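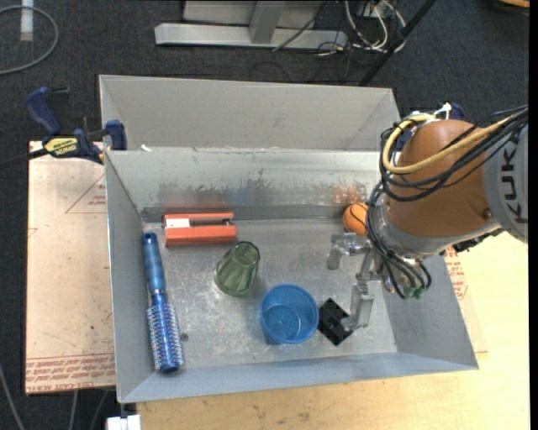 I have been going to the second-hand shop on Jalbridge high street since I was tall enough to see over the counter, and I'd like to make a small complaint about what's happened to it. It's gone tasteful. The jumble at the back has been cleared away, the books are arranged by colour (by colour!) and there's a rail marked "vintage" where a cardigan very like one I gave them two winters ago costs more than I paid for it new.

I do understand why. The rent on a high street shop is no joke, and if somebody will hand over good money for a teapot because it's sitting on a nice bit of linen, then fair play to whoever ironed the linen. But I miss the rummage. I miss going in for a cake tin and coming out with a jigsaw of Lake Geneva, 1000 pieces, or 1000 according to the lid anyway. We got it nearly finished over Christmas and there was a hole in one of the swans. It cost next to nothing and I've still got it.

What bothers me most is who the new version is for. When my two were little we bought nearly everything that way, coats and wellies and a high chair that did both of them and then went to my cousin in Cluston. I never felt poor doing it because everyone was in there, teachers, the man from the bank, all elbow deep in the same odds and ends. Now you get people who drive over for the afternoon and have coffee, and the mums with pushchairs have a quick look at the prices and go back out again.

My neighbour Heikki Väisänen thinks I'm being sentimental. He says most of what was in those heaps was rubbish and ended up at the tip, and that the shop now takes more in September than it used to in a whole summer. He may well be right, he usually is about money. He also bought a lamp there last year for a sum he won't tell his wife.

So here's my modest suggestion. Keep the linen and the colour-coded paperbacks, put them in the window, charge what you like. But give us back one corner at the rear, a couple of big tables, with everything priced in coins and no labels with handwriting on them. Let the kids get their hands in. Let people be a bit untidy. The church hall in Saithong Road still does it twice a year and the queue goes past the chemist before the doors open at ten, so don't tell me there's no call for it.

I'll be in that queue again this time, with my big bag, looking for a swan.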